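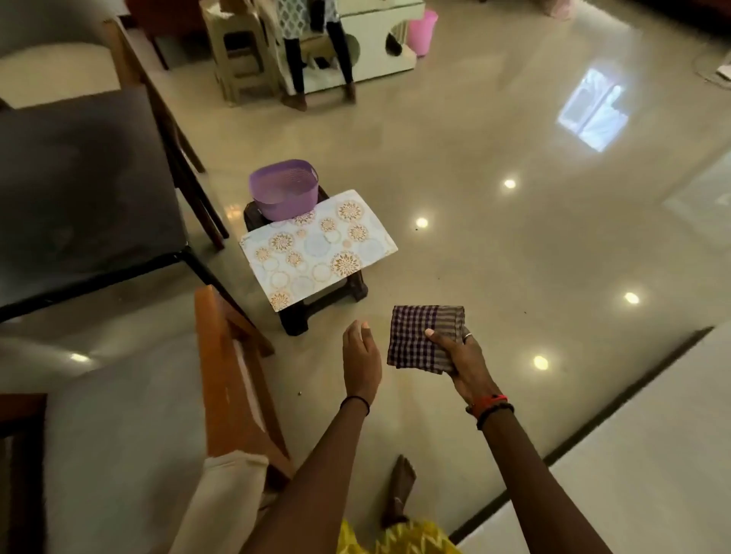 The brown stool in the front room, Wednesday.

Up before five because the pump crew wanted the gate key. The new main line from the river reached our boundary last night and they are joining it to the block valves today. I stood with them until it got light. The trench is deeper than they told us at the meeting and the spoil is heaped on the headland where we turn the tractor, so I asked for it to be moved before the weekend. The foreman wrote it down.

Block 3 is the one I worry about. The seedlings went in during the dry spell and we have been carting water to them with the tank trailer, two trips in the morning and one in the evening. I walked all the rows today and marked the dead ones with tape. 21 to replace. The nursery at Brarnby will let us have them at the old price if we collect them ourselves, which means most of a day gone on that road. The trailer needs a tire first.

The company sent the new price sheet for fruit. It is 946 a ton for the first grade, delivered to the mill at Nendham, and less if they pick it up from the roadside. Last quarter it was 1,115. People at the weighbridge were saying it will come back once the second line at the mill is running, but they said the same about the first line. I worked it out on the back of the delivery docket. With fertilizer where it is, we still clear something on the old palms and nothing on Block 2, where the yield has been poor since the rats.

Rats again, by the way. Fresh gnawing on the bunches nearest the creek. The owl boxes we put up are all standing but I saw droppings under only one of them. I will put bait down on the creek side and leave the rest for now.

Long wait at the mill. They had one ramp closed and the trucks were backed up past the fuel depot. I got there at nine and tipped at a quarter to one. Docked for loose fruit and long stalks, which I can't argue with, as I saw the stalks myself when we were loading. Have to talk to the cutters about it. They are paid by the bunch and they go fast.

While I was in the line one of the Lawal growers told me they are being offered a lease instead of the outgrower contract. The company takes the land for 60 years, plants it, and pays rent plus a share. He had the paper with him. I read it twice. The rent looked fair for now, but I couldn't find anything that said how it goes up. Also the houses. The plan is for the families to move to the new village at Sarisitz, where there will be power and a clinic, and the old house sites go under palm. He thinks most of them will sign. His mother won't. I told him to get somebody to look at it who doesn't work for the company, and he said that would cost him two loads of fruit.

I don't think they will make us the same offer, being on the wrong side of the river for the big blocks. If they do I would want to keep the creek strip and the house at least.

Came home and ate late. Slept for half an hour, which I didn't mean to do. In the afternoon I cleaned the sprayer, changed two nozzles, and found the leak that has been soaking my back all month. A split washer. There was a packet of them in the shed the whole time.

Pump crew came back at five with the key. The line held pressure when they tested it, but they won't open our valve until the meter is fitted, and the meters are still at the port. Two weeks, they said. So it is the tank trailer until then. I moved the evening trip later so the water doesn't go straight off in the heat.

No rain. Clouds over the hills at sundown, same as yesterday and the day before.

To do: tire. Call Brarnby about the seedlings and ask if they will hold them until next week. Cutters, stalks. Bait. Find the original outgrower contract and check the date it runs out. I think it is in the tin with the land papers, but I looked there in January for something else and don't remember seeing it.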